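What Is Property Tax?

A property tax is money that the owner of a house, a store or a piece of land pays to the local government. In most towns it is paid every year. The town uses it for things that many people share, such as schools, roads, libraries and fire trucks.

Property tax is different from sales tax. Sales tax is added when you buy something, like a pair of shoes, and you pay it one time. Property tax comes back each year for as long as a person owns the home.

Who decides how much a home is worth?

A worker called an assessor does this job. The assessor looks at the size of the home, its age, the number of rooms and the prices of other homes sold nearby. The result is called the assessed value.
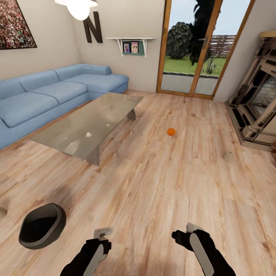

The assessed value can be different from the price on a "For Sale" sign. A sale price is what one buyer agrees to pay on one day. An assessed value is worked out by a set of rules, and the same rules are used for every home in town.

How is the tax worked out?

The town sets a tax rate. The rate says how many dollars are owed for each $1,000 of assessed value. Take the town of Koppel. In 2021 its rate was $16 for each $1,000.

Suppose a house in Koppel has an assessed value of $100,000. There are 100 thousands in that number. Multiply 100 by 16 and you get $1,600. That is the tax for the year.

In the next town, Vadurico, the rate was $15. The owner of a house with the same value would pay $1,500 there.

A living room in a house.

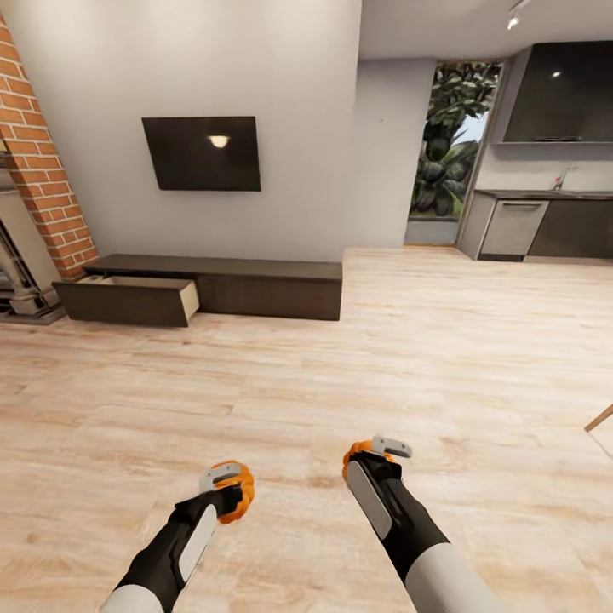

Living room with a light wood floor and a red brick pillar.

What is an exemption?

Sometimes part of the value is not taxed. This part is called an exemption. Many towns give one to people who live in the home they own. If a $100,000 house has an exemption of $7,000, the tax is worked out on $93,000. The owner must usually fill out a form to get it – the town does not always know who lives where. In Koppel the form is due in October.

Do renters pay property tax?

The bill goes to the owner, so a family that rents an apartment does not get one. The owner may use part of the rent to pay it.

What if the bill is wrong?

An owner can ask the town to check the value again. This is called an appeal. The owner might show that the town listed four bedrooms when the house has three. If the town agrees, it lowers the value, and the tax goes down too.

Words to know

Assessor: a person who works out the value of property for the town.
Tax rate: the amount owed for each $1,000 of value.
Exemption: a part of the value that is not taxed.
Appeal: a request to have the value checked again.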